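La vaisselle colorée s'installe au bureau

Longtemps cantonnée au placard de la kitchenette, l'assiette dépareillée n'a plus bonne presse dans les entreprises. Les plateaux de travail partagés accueillent désormais le déjeuner aussi souvent que les réunions, et les services généraux s'intéressent de près à ce que l'on y pose. La couleur y tient une place nouvelle. Aux services blancs hérités de la restauration collective succèdent des gammes courtes, composées de trois ou quatre teintes voisines, que l'on assemble librement.

Le vert et le bleu dominent ces ensembles. Sur une grande table blanche, un vert menthe très pâle et un bleu canard suffisent à délimiter deux places, sans set ni nappe.

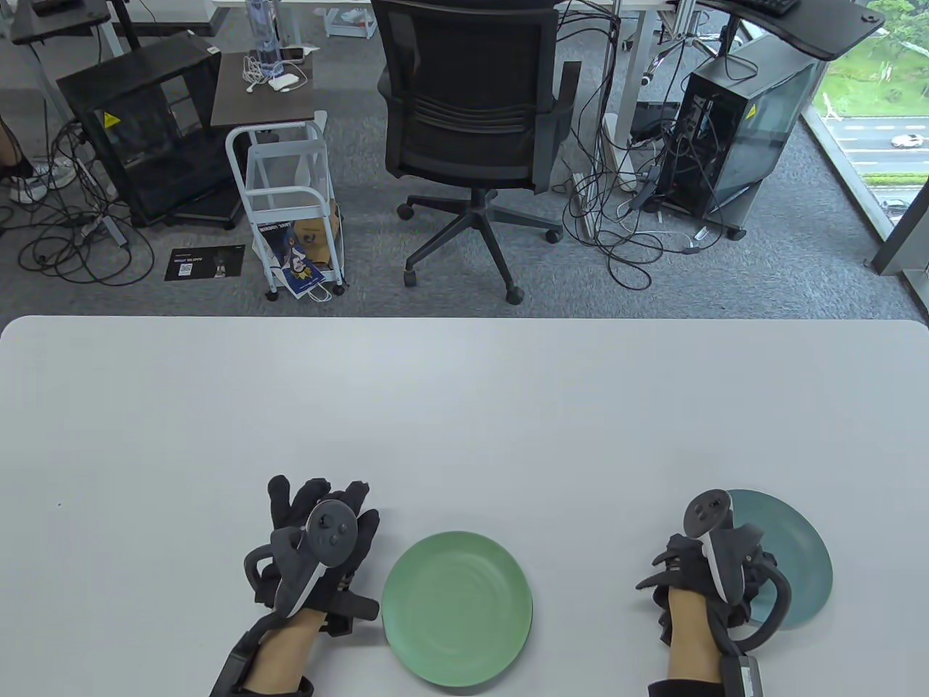

Ce choix répond aussi à des considérations pratiques. Le mobilier de bureau contemporain reste sobre : plateaux clairs, sièges noirs, moquette grise. Une vaisselle trop vive y fatigue le regard au fil des semaines, tandis qu'une vaisselle entièrement blanche disparaît sur la table. Les tons sourds occupent une position intermédiaire — ils se remarquent au moment du repas et se font oublier ensuite.

L'éditeur Horkent, dont la collection Votska a été présentée en mai 2022, a retenu ce principe. La gamme compte 19 pièces, de l'assiette à dessert au grand saladier, et se limite à des formes rondes qui s'empilent sans ordre particulier. L'assiette plate mesure 26 centimètres de diamètre, un format courant dans les foyers et compatible avec la plupart des lave-vaisselle professionnels. Horkent indique avoir livré 3 584 pièces à des entreprises au cours de la première saison, pour l'essentiel des assiettes et des bols.

Le manche, l'anse et la prise en main

Les accessoires suivent le mouvement. Ustensiles et récipients adoptent des verts plus profonds, proches du sapin, dont la surface lisse et légèrement brillante contraste avec le mat des assiettes. La préhension demeure le premier critère d'achat : un objet commun passe de main en main, et doit convenir à chacune. Les acheteurs examinent donc la longueur du manche, son évasement vers la base et la manière dont il rejoint le corps de la pièce.

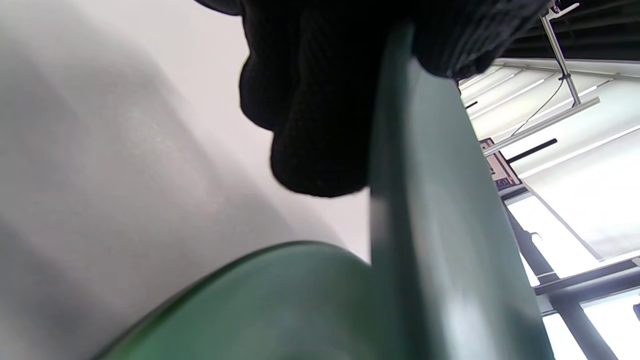
Vert sombre et reflets doux : le manche paraît s'élargir vers le bas.

La maison Fikre, spécialisée dans l'équipement des espaces de restauration, recommande de ne pas multiplier les nuances pour ces objets. Une seule teinte foncée, répétée d'un accessoire à l'autre, donne au service une unité que les assiettes, plus variées, n'ont pas à assurer.

Composer avec le gris

L'introduction d'une pièce grise marque souvent la dernière étape de la composition. Mouchetée, d'aspect minéral, elle apporte à l'ensemble une texture dont les pièces unies sont dépourvues. Placée contre une assiette menthe, elle en réchauffe légèrement le ton ; auprès d'un grand bol bleu-vert, elle tempère la profondeur de la couleur.
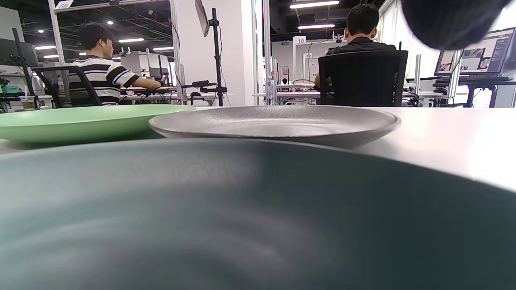

Rédaction de Belent
Rubrique Arts de la table

La proportion reste affaire d'usage. Fikre conseille une assiette grise pour 3 assiettes colorées, ce qui permet de renouveler les associations d'un repas à l'autre. Le bol de grande contenance, plus coûteux et plus encombrant, s'achète à l'unité et se choisit dans la teinte la plus soutenue de la gamme.

Reste la question du rangement. Les assiettes se conservent à plat, par diamètre, sur une étagère située à hauteur de coude ; les bols se placent au-dessous, en piles courtes. Les pièces mates supportent moins bien les frottements répétés et gagnent à être séparées par une feuille de feutre. Horkent annonce pour le mois d'août deux formats complémentaires, un plat ovale et une coupelle, proposés dans les mêmes coloris.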